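4.3 Loading a feature on the Miltiner playout server

Use this procedure to ingest a digital cinema package (DCP) and its key before a scheduled screening. It applies to single-screen sites running the Jitoveo scheduler. For multi-screen sites, see section 4.6.

Before you start, check that the server has at least 400 GB free on the main array. A feature with an alternate-language track can need more. The size is printed on the distributor's delivery sheet.

1. Turn the projector lamp off. Leave the server and the audio processor on.
2. Insert the drive in bay A and close the latch. Wait for the bay light to turn solid green.
3. On the Jitoveo home screen, select Content, then Ingest.
4. Select the package title. Check the aspect ratio code (F for flat, S for scope) against the delivery sheet.
5. Press Start. Ingest of a 182 GB package takes one to two hours, depending on the drive.
6. When the status reads Verified, select Eject and remove the drive.

CAUTION: Do not remove the drive while the bay light is flashing. An interrupted ingest leaves a partial title on the array, and this must be deleted by hand under Content, then Maintenance.

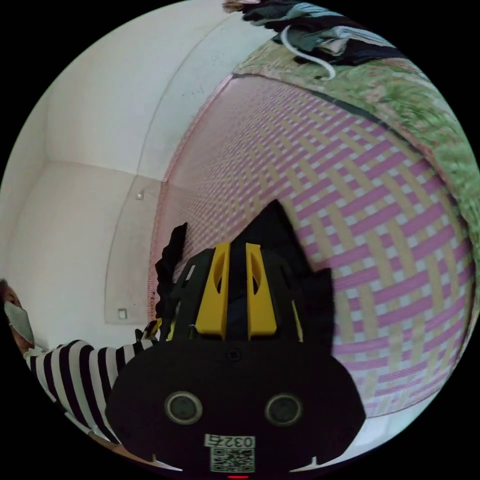 Figure 4-2. Black gripper, label 0325, with yellow finger pieces and black fabric.

Loading the key

The key (KDM) is issued for one server and one period. It will not open the title on any other unit.

7. Copy the key file to the top level of a USB stick formatted as FAT32. Do not rename the file.
8. Insert the stick in the front port and select Keys, then Import.
9. Check the start and end times. Times are shown in the server's local zone — confirm this under Settings if the site has recently changed to or from daylight saving.
10. Open the playlist and add the title. A closed padlock beside the title means no valid key is present.

NOTE: Error 358 means the key was issued for a different server certificate. Send the current certificate to the distributor and request a new key. Restarting the server does not clear this error.

Test run

11. Play the first two minutes and the last two minutes of the feature with the house lights down.
12. Check focus, masking and centre-channel level. Record the fader setting in the booth log.
13. Return the playlist to Stopped and set the scheduler to Auto.

Section revised September 29, 2020. Revision by Feng-yi Su, Bonddale office.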